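Stop Shipping Grippers to the Bench

We use cookies to remember your settings and to count visits. Accept | Manage preferences

By Meirion Edwards

I look after hand-held grippers for a living. There are 5 of them in my care at any one time, each a body with a pair of soft fingers, a trigger and a sensor head. People carry them into ordinary rooms, pick things up and put them down, and the recordings go to train arms that will one day do the same. My opinion is that we service these tools in the wrong place, and that most of the faults we chase come from that.

The way it is normally done, a gripper goes out on Monday morning, comes back when something feels wrong, and lands on a bench under a bright lamp. The technician opens and closes it on a foam block. It passes. It goes out again, and the same complaint comes back with it. At Trernum, where I started, we kept a log of this. Of 1,925 entries, 1,102 said "no fault found." I used to read that as operators complaining too much. I now read it as a bench that couldn't find the fault.

Cloth is what shows it up. A foam block pushes back on the fingers evenly, so a finger that sits slightly forward of its partner still grips it. Try the same pair on one layer of thin fabric lying flat and the leading finger drags while the other closes on nothing. The operator tilts the wrist to make up for it and does that all day. The tool looks fine in the log, and every recording from it has a crooked wrist in it. Whoever trains on that data gets a robot with a crooked wrist too.

So I do the setup in the room now. I bring the drivers, a spare pair of fingers, a feeler gauge and a cloth for the sensor windows. The order I use is plain enough. Check the mounting frame first by trying to rock it with a thumb. If it moves, tighten it before touching anything else. Then close the fingers slowly and look at the gap along its whole length. If they meet at the tips and stay open at the base, one of them is seated badly, and no amount of software offset will fix that. Then clean the windows. Then pick up something that is really going to be picked up that day, from the surface it is really going to lie on.

Bashir, who ran the shop at Flelamau before me, disagreed with this and still does. His case is a fair one. A bench is the same every time, and a room never is. If you adjust a tool in a room, you are adjusting it to that room, and the next one will be different. He also points out that small screws get lost in bedding, and I have lost 3 so far.

I think he is right about measurement and wrong about setup. Keep the bench for measuring. Finger force, trigger travel and clock drift between the left and right tool all belong there, with numbers written down. But the last step, deciding whether the tool is ready to work, should be made against the work. Nobody signs off a sewing machine without running some cloth through it.

The other thing the room gives you is the pair. On the bench we look at one gripper at a time. In use there is one in each hand, and folding needs both. A stiff trigger on the left will make a person slow down on the right, and then you have two tools that look faulty and one that is.

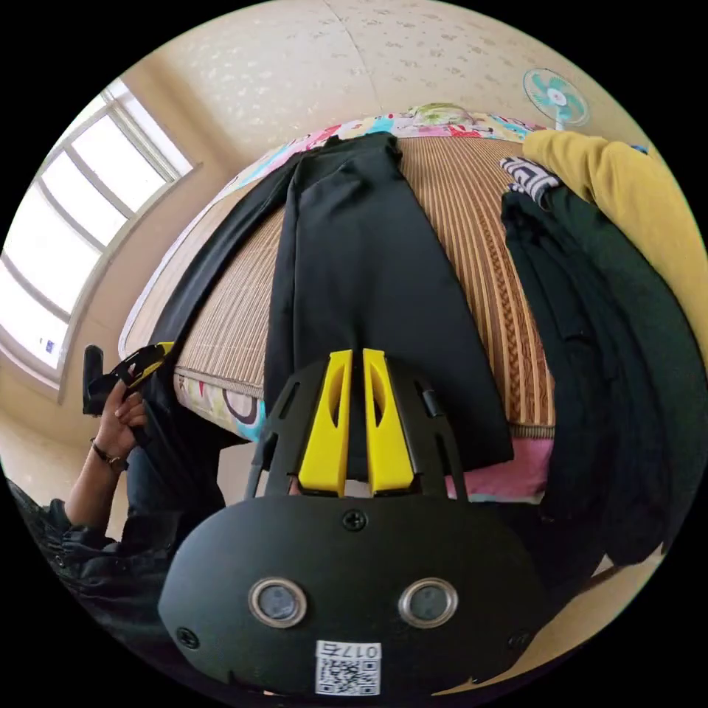
Should both grippers be adjusted at the same time? Adjust one first and leave the other alone until the first is right, then match the second to it by feel, switching hands to be sure.

Cost is the argument I hear most, and I don't find it strong. A visit takes longer than a bench check, but a tool that makes three trips to the bench has cost more than one visit, and the recordings made in between are either thrown out or, worse, kept. Pluron, which supplied our first mounts, used to quote us a bench turnaround in hours. They never counted the days the tool spent doing bad work before anyone sent it in.

What I would like is modest. Give the people who hold the grippers a driver and a half-page sheet. Let them swap fingers and tighten the frame themselves, and write the tool's label, the time and what they changed on the back. Most of them can feel a loose finger long before I can see one. At present they are told not to open anything, so they tilt their wrists and carry on.

I started handing out the sheets in November. The first ones came back with coffee on them and half the boxes empty, but the notes people wrote in the margins were better than anything in the old log. I have since taken most of the boxes off and left more margin.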